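The Toast Inspector

Marites Barredo had owned the toaster oven for 36 hours when her uncle Nestor arrived to tell her what was wrong with it.

"Two knobs," he said, still in his jacket. "What's the second one for?"

"Temperature."

"And the first?"

"Also temperature, I think. Or time. I lost the booklet."

Nestor Tiongson had spent his working life repairing ovens in Himdale, large ones, the kind you could roast a pig in, and he regarded anything that fit on a table as a lamp with ambitions. He bent down until his nose was level with the glass. A single slice of white bread lay on the rack.

"One slice," he said.

"I'm one person."

"You could do four in there."

"Then I would have to eat four, Uncle."

He let this go, which cost him something. He pulled out a chair, sat, and folded his hands on his stomach like a man waiting for a bus he intended to complain about. 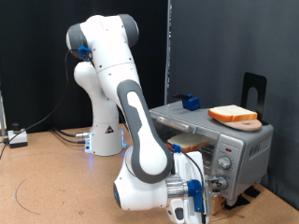
"It leans," he said, after a while.

"There's a block under it."

"I can see there's a block. I'm asking what kind of oven needs a block."

Marites said it was the kind that cost 45 dollars from Jomar Javier, who was moving to Talavera and had sold everything he owned in one weekend, including a couch she now regretted letting go. The block had come with it. Jomar had presented it separately, in a paper bag, as if it were an accessory.

"Forty-five," said Nestor. "With the block?"

"With the block."

He thought about that. She could tell he was pricing the block.

The crust had gone golden brown. Marites liked it there. Her mother had taken toast out pale, and her ex-husband, Benjie, had taken it out when the neighbors called, and in all her years at other people's tables she had never once been asked where she would stop. She reached for the handle.

"Another minute," said Nestor.

"No."

"It's barely started. Your aunt always gave it another minute."

"Aunt scraped hers over the sink every morning. I used to hear it from the street."

He opened his mouth and shut it again. It was a fair picture of his marriage, and he seemed to be listening to it. Then he got up, took off his jacket at last, and hung it on the back of the chair.

"Is there butter?" he asked.

She had butter. What she had was one slice, and he was already looking at it with the tenderness of a specialist. She cut it corner to corner and gave him the smaller half. He ate it standing up, frowning, right down to the crust.

"Uneven," he said, and held out his plate. "Do two this time."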